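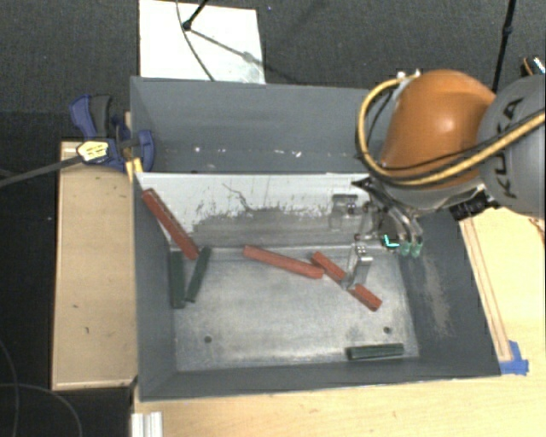
Slide 2: Showing the arm by hand

Speaker notes, Nisia project, talk at the Jasholm open session, 21st November
20 minutes plus questions. Keep the bin slide up until the end of this section.

Start with the task. The arm has to reach into a bin, take hold of one block and lift it out. The blocks are bars, red ones and green ones, and they lie however they fall. In the bin on the slide one red block is leaning up in the back corner, and two green ones on the left have ended up in a V. Point to the red block under the finger.

Say why we picked this. A bar on a flat floor is easy to program. A bar leaning on a wall, or resting against another bar, is where our written rules kept growing. By October the rule file was longer than the rest of the code. We stopped adding to it and began showing the arm what to do.

Ask for hands up: who has moved a robot arm by hand? If it is most of the room, skip the next paragraph.

Moving by hand means the person holds the arm near the wrist and pushes it where it should go. The controller takes the weight and records the joint positions along the way. Closing the gripper is done with a foot switch, as both hands are busy. One showing is one pick, from the start position to the block clear of the bin.

Slide 3: What went wrong by hand

People push harder than they think. In the early recordings the wrist turns a little just before the grasp, and the arm learned the turn as well.

People stand in the way. The side camera lost the gripper in a good share of the showings, mostly those at the back of the bin. We threw those away.

People get tired. One person did 60 picks in a morning and the last ones were plainly worse than the first. We now change over after 20.

Don't spend long on the safety rules here. If asked: reduced speed, enabling switch held the whole time, second person at the stop button.

Slide 4: Remote control

The second method is a handheld controller, with the person standing clear of the table. The arm copies the hand. Move the hand left, the arm moves left. There is a clutch button, so you can let go, bring your hand back to a comfortable place and carry on.

It is slower to learn. Allow a new person an hour before you keep any of their picks. You can't feel the block touch the wall, so people come down too fast or stop too high. We tried a buzz in the handle when the force reading goes up. Some liked it and some switched it off.

The recordings are cleaner. There is no body in the picture and no extra push on the wrist, and the arm only ever makes moves it can make by itself.

Play clip one here (no sound). If it doesn't run, go straight on.

Slide 5: Which one to use

By hand for the grasp itself, when you want the angle right and the block is awkward. By remote control for the full pick, when you need many of them and want them to look alike. We started with the first and now mostly use the second.

Go back to the bin slide for a moment. The green block in the front right is lying almost flat, close to the front wall. I would do that one by remote. For the leaning red block at the back left I would still take hold of the arm.

Mention the mistake with the order of picks. We let people choose, and everybody went for the easy blocks first, so we had plenty of flat ones and very few leaning ones. The screen now tells you which block to take.

Slide 6: Advice if you are starting

Write down who gave each showing. You will want it later.
Keep the failed picks in a separate folder.
Shake up the blocks between picks. If you place them by hand you will place them neatly.
Clamp things down. A bin that shifts by a finger's width spoils the whole set.
Check the camera view at the start of each session against a saved picture.

Thanks to Perić for the loan of bench space and to Mimar for the foot switch.

Likely questions

How many showings do you need? Depends on the bin. Say that we are still adding leaning blocks and have not seen it level off.

Does it work with other shapes? Not tried. Tubes are next.

Can we have the recordings? Yes for the remote control set, once the notes that go with it are finished. Leave the contact slide up.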